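Kitchen Appliance Energy Survey: Progress Report to the Funder, Period 2
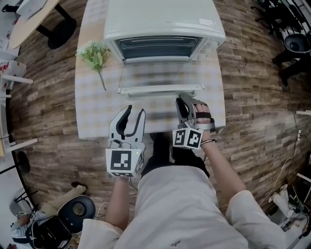
TULTSIDE, 25th June

Filed under: Household Energy, Grant Reports
4 Comments | 17 Shares

1. Status

Work in this period covered meter installation in the Widham housing group, the first full data pull from Trirnden, and bench checks on small cooking appliances. The installation task is complete. The data task is on schedule. The bench task is behind schedule and is covered in section 4.

The survey measures standby and active electricity use by countertop cooking appliances in rental units. Toaster ovens, electric kettles, slow cookers and single-burner hot plates are in scope. Built-in ranges and refrigerators are out of scope, as agreed at the start of the grant.

2. Meter installation

A total of 313 plug-in meters are now reporting. Coverage in Trirnden was complete in April. Widham took longer than planned because many units have a single kitchen circuit with outlets behind fixed cabinets, and the meter body does not fit in the gap. A short extension lead rated for the full load was approved for these units and is now the standard fitting. Leads are tagged with the meter number so that both parts are recovered together at the end of the survey.

Meters report every 30 seconds while an appliance is drawing power and drop to a slower rate at standby. The slower rate was introduced during this period to reduce traffic on the building gateways. Standby readings taken before and after the change were compared, and no shift was found.

3. Data received

The Trirnden pull returned 958 usable appliance-days. Days with a gateway outage were removed in full, even where part of the day was recorded. Three points from the first pass:

- Toaster ovens are used in short runs, mostly in the early evening. Preheating accounts for a large share of the energy in these runs, and households that cook two items back to back use noticeably less per item.
- Kettles show little standby use. Models with a lit display are the exception.
- Slow cooker use is concentrated in a small group of households. The average for the whole sample is therefore not a useful figure and will not be reported alone.

These are interim results. They have not been adjusted for household size, and the Widham data may change the order of the appliance groups.

4. Bench checks

Bench checks compare meter readings against a reference power analyzer at fixed loads. The analyzer was returned to the supplier for calibration and came back 6 working days late. Kettles and hot plates have been completed. Toaster ovens are partly completed: steady-state readings are finished, but door-open heat loss runs remain. Slow cookers have not been started.

The delay does not affect field collection. It does affect the correction factors, which are needed before any Widham figures can be released.

5. Budget

Spending is within the approved total. Extension leads were not in the original equipment line and were paid for from the contingency line. The travel line is underspent, as the Bailly site visit was moved to the next period at the request of the building manager. No transfer between lines is requested.

6. Next period

Complete the remaining bench checks. Run the first Widham data pull. Carry out the Bailly site visit and confirm outlet access before meters are shipped. Issue the draft method note, including the outage rule and the revised standby rate.

One decision is needed from the funder: whether units that change tenants during the survey should be kept as one record or split into two. We recommend splitting them, with the meter left in place.

Tags: energy use, rental housing, small appliances, metering, progress report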